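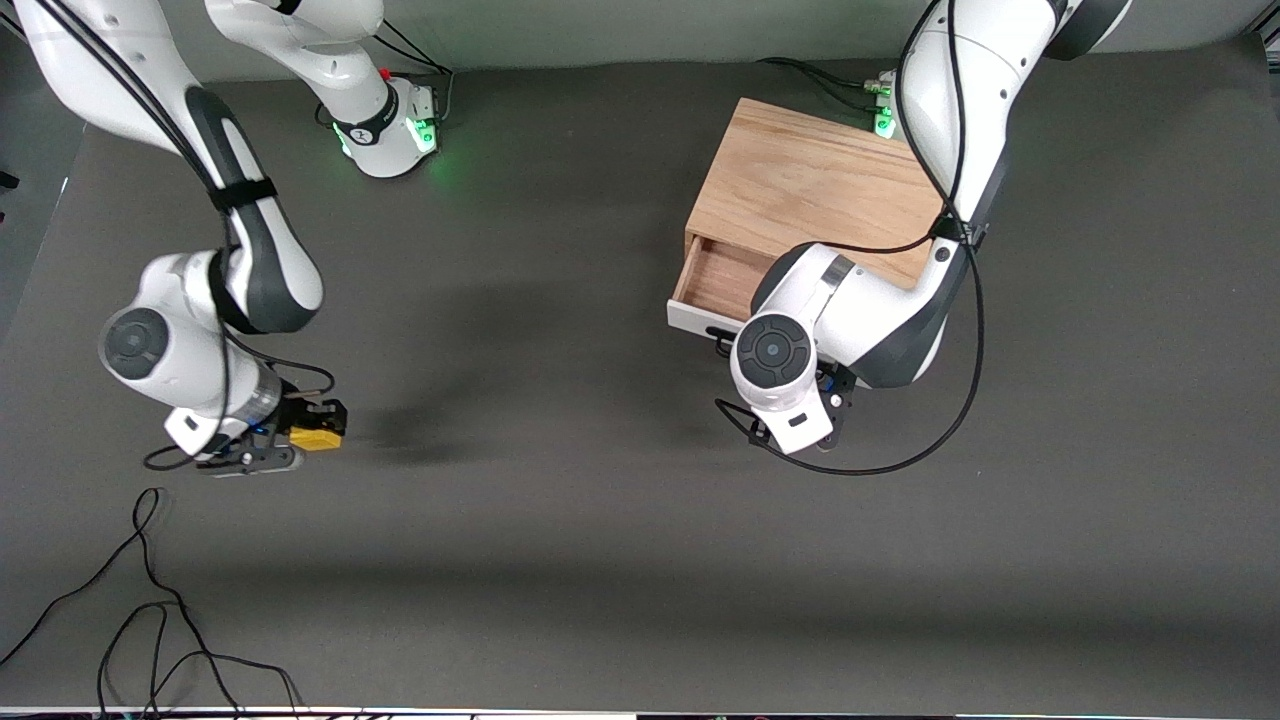 Apuntes de la visita al laboratorio de Fasham

Tiempo de lectura: 4 minutos

Os dejo por escrito lo que fui contando durante la jornada de puertas abiertas, porque entre el ruido de los compresores y que íbamos en dos grupos sé que a la mitad os llegó la explicación a trozos. Lo he ordenado un poco, pero son mis notas, así que perdonad los saltos.

1. La tarea del cajón

La demostración que más preguntas trajo fue la de los dos brazos con el cajón de madera. La tarea se cuenta en una línea: un brazo se ocupa del cajón, el otro lleva el bloque amarillo, lo mete dentro y se cierra. Dicho así parece un juego de niños, y a mí me encanta precisamente por eso, porque es facilísima de entender y da para hablar de casi todo el temario (percepción, agarre, planificación, coordinación...).

Fijaos en el momento con el cajón a medio abrir. La pinza que va vacía está justo delante del frente blanco, apuntando hacia abajo, y la otra sujeta el bloque muy cerca de la mesa, en el lado contrario. Entre las dos queda un buen trecho de mesa libre. Ese hueco importa mucho, luego vuelvo a él.

Ojo con los nombres, que en el turno de preguntas nos liamos todos: «derecho» e «izquierdo» se dicen desde el robot. En la foto, el brazo derecho os queda a la izquierda. En los ejercicios usaremos siempre ese criterio, y quien lo cambie que lo avise en la primera línea, por favor.

2. Agarrar

La pinza que lleva el bloque es paralela, de dos dedos, que es lo que vimos en el tema 3. Con un objeto pequeño de caras planas la cosa va bien siempre que los dedos lleguen alineados. Si llegan girados unos grados, el bloque pivota y lo soltáis torcido. Alguien preguntó por qué no ponen una mano de cinco dedos y acabar antes. Pues porque cada dedo de más son más articulaciones que controlar, más cosas que calibrar y más averías, y para un bloque y un cajón no hace falta.

El cajón es otra historia. El bloque, una vez cogido, se mueve con la pinza por donde quieras; el cajón solo corre en una dirección. Si el brazo tira un poco de lado, el cajón se atasca, y si el control es rígido el robot seguirá tirando tan contento. De ahí que en clase insista tanto con el control de fuerza. Repasad la parte de impedancia antes de hacer la práctica.

3. Dos brazos, una mesa

Vuelvo al hueco. Cuando dos brazos comparten mesa hay que decidir quién entra en la zona común y cuándo. Lo más sencillo es por turnos: uno abre y se aparta, el otro cruza y deposita. Es lento, pero seguro, y para empezar es lo que os voy a pedir. La versión elegante es que se muevan a la vez y se esquiven, y ahí hay que vigilar también los codos y los antebrazos. Mirad cómo el antebrazo izquierdo pasa por encima de un extremo del mueble. Si solo comprobáis colisiones en la pinza, ¡ese choque no lo veis venir!

Y los cables, claro. Los que van por fuera del brazo, sujetos con cinta y haciendo lazo, casi nunca aparecen en el modelo geométrico y luego se enganchan. En Hubmann, donde estuve de prácticas, perdíamos tardes enteras con eso. Dejad holgura en la muñeca y probad los giros extremos despacio antes de lanzar nada.

4. Números que apunté

En la sesión de junio hicieron 1000 intentos de la tarea completa y salieron bien 609. Algún alumno puso cara de decepción y yo estaba encantada: dos brazos, un contacto difícil y ningún reinicio a mitad de intento. Si se mira solo el agarre del bloque, el acierto subía al 94 %. La pérdida gorda está en el cajón. Apuntad la idea, que sirve para cualquier tarea encadenada: una tasa global no dice dónde falla el sistema, hay que medir cada fase por separado.

Un cálculo rápido para casa: suponed cinco fases independientes, cada una con un 95 % de acierto. ¿Qué tasa global esperáis? Sale aproximadamente un 77 %, y a casi todo el mundo le sorprende la primera vez.

5. Para la práctica

- Dividid la tarea en fases y escribid, para cada una, cómo sabría el robot que ha terminado.
- Dibujad la zona común de los dos brazos y proponed un reparto de turnos.
- Elegid un fallo del cajón y describid qué señal lo delataría.
- Máximo dos páginas, con dibujo a mano si queréis.

Quien prefiera trabajar con el simulador Enditz puede hacerlo; los modelos de los brazos están en la carpeta del curso. Los del grupo Holley entregáis a la misma hora que el resto, a las seis de la tarde, y las dudas las vemos al empezar la próxima clase.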